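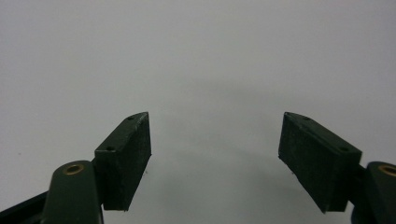
Reading through the Psalms in a month is one of the best things I ever did for my prayer life, and I want to show you how to set it up so that you stick with it! You don't need a study Bible or a commentary, just a Bible, something to write on and 15 minutes in the morning. Start by clearing your head a little. Then read the first verse out loud.

Step 1: Divide the book

There are 150 psalms, so if you pick a month with 30 days you get five a day. I started in May, which has 31, and used the extra day for going back over the ones I had marked. Psalm 119 is long (you'll know it when you get there), so give it a day to itself and move its neighbors to the days on either side.

Step 2: Read out loud

These were songs. Your ear will catch things your eye runs right past, especially the lines that say the same thing twice in different words. "The heavens declare the glory of God; and the firmament sheweth his handywork" is a good one to practice on. Read the first half, take a breath, then read the second. Go slower than feels natural.

Step 3: Write down one line

One line per psalm, copied by hand, with the number next to it. I use a pocket notebook from Hoekstra with 50 sheets, and one month fits with room to spare. If no line stands out, copy the first verse and keep going. Some mornings are like that.

Step 4: Turn the line into a prayer

Take the line you copied and say it back to God in your own words. Psalm 6 has "I am weary with my groaning," and I have prayed that one just as it stands — no changes needed. With a praise psalm, name something from yesterday you can be thankful for, even if it's small. The angry psalms are harder. Read them anyway, and pray for someone who has been treated badly.

Step 5: Catch up without guilt

You will miss a day. Skip to today's reading and leave the missed ones for the end of the month. Our Tuesday group at Drenholm Chapel tried it both ways, and the folks who tried to read ten or fifteen psalms at one sitting were mostly done by the second week. The skippers finished!

A few extras

Try a different translation the second time through. Sing one if you know a tune for it (Psalm 100 is easy). And if you're reading with a friend, swap lines at the end of each week — you'll be amazed how often you picked different verses from the same psalm.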